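# Winter Gear, Spring Shelves: Storing Household Goods Between Seasons

*March 26, 2022*

The weeks after the last frost are among the busiest of the year at the Matalance storage center in Trumthorpe. Households that brought out coats, sleds, and holiday lights in the fall now need somewhere to put them, and many discover that the space has been taken by something else. According to the center, 320 units were in use at the end of January, the highest figure since it opened.

Staff advise customers to begin with cleaning. Wool sweaters and blankets should be washed and fully dried before they are packed, as moths are drawn to traces of food and skin oil. Boots should be brushed, stuffed with paper, and kept upright. Leather goods do best in cloth bags, which allow air to pass through. Plastic bags from the dry cleaner should be removed.

Containers deserve equal attention. Cardboard is suitable for short periods in a dry room, but it softens in damp conditions and offers little protection from insects. The center recommends lidded plastic bins of 16 or 19 gallons, a size that most adults can lift when full. The Rolliter bin, sold at the front desk, has wheels at one end and stacks three high.
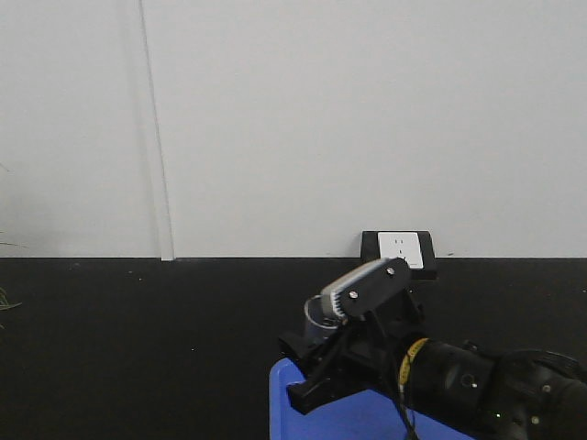 Light strings require particular care. Each string should be tested before it is put away, wound around a flat piece of card, and labeled with the room or tree where it was used. Glass ornaments should be wrapped one at a time and placed in the top layer of the bin.

Customers are asked to leave 2 inches between their bins and the walls of the unit so that air can move freely. Candles, paint, fuel, and food of any kind are not accepted.

Tekin, the moving company that serves the center, will collect packed bins from homes within the town limits through the end of spring. Collections must be booked at the front desk, and bins should be closed and labeled before the truck arrives.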